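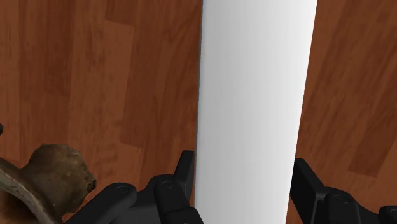

Figure 14. Wrist view in the simulator, fingers on both sides of the white cylinder.

5.3 Recording a demonstration by remote control

In this section you move the simulated arm yourself with the Omano hand controller, and the Wemley software records every movement. The recordings are later used to teach the arm the same task. Please finish section 5.2 (connecting the controller) before you start.

You need two windows on your screen, the wrist view and the room view. Place them side by side. If you have only one small monitor, press Tab to change between them.

1. Open the Wemley start page and choose Teach, then New session.

2. Select the room "Dining" from the list and wait until the loading bar is gone. The first loading can take long, up to 56 seconds on our office computer.

3. Type the name of the operator and the name of the task. Use the same task name for all recordings of one task. "Lift cylinder" and "lift_cylinder" are saved as two different tasks, and you will have to join them by hand afterwards.

4. Hold the controller in a comfortable position and press the side button one time. The arm now follows your hand. Make a few slow movements in the air to feel the scale.

Note: The scale is set to 600 at the factory. A lower value makes the arm move less for the same movement of your hand. Beginners often like a lower value.

5. Press Record. A short tone is heard and the timer starts.

6. Bring the open gripper over the object. Use the room view for this part, so that you do not touch the things next to it.
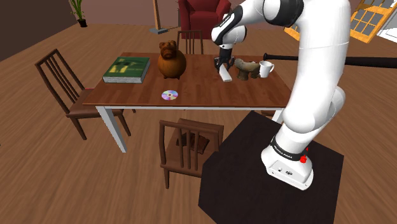
Figure 15. Room view. The gripper is at the thin white object, with the stone bowl and the mug beside it.

7. When the gripper is near the object, look at the wrist view. Turn your hand until the object is between the two fingers, then go down slowly.

8. Squeeze the trigger softly to close the fingers. Wait one second before you lift. The wait is also recorded, and it helps the training program to find the moment of the grasp.

9. Move the object to the goal position, open the fingers and go up again.

10. Press Record again to stop. Choose Keep or Discard.

Caution: Do not press the side button during a recording. The arm stops following your hand, and when you press it again the arm can jump to the new hand position. A recording with such a jump must be discarded.

Caution: If you later use the same controller with a real arm, read chapter 8 first. Keep the emergency stop where your free hand can reach it – not behind the monitor.

Which recordings to keep

Keep a recording when the movement is smooth and the object arrives at the goal. A small correction on the way is allowed. Discard it if another object on the table fell over, or if you stopped for a long time to think.

Please do not try to make all recordings equal. Start from different arm positions, and approach sometimes from the left and sometimes from the right. In the Curnside test set, made by Halyna Kovalchuk and Murdo Kerr, 611 recordings were kept for one single task. For your first trial a much smaller set is enough.

If something does not work

The arm does not move: check the light on the controller. If it blinks, repeat section 5.2.

The arm moves in the wrong direction: you are probably standing on the other side of the base station. Choose View, then Reset forward.

Message "Error 2313, buffer full": close the session, move old recordings to another disk and open the session again. Recordings marked Keep are not lost.

Continue with section 5.4, Replaying and cutting a recording.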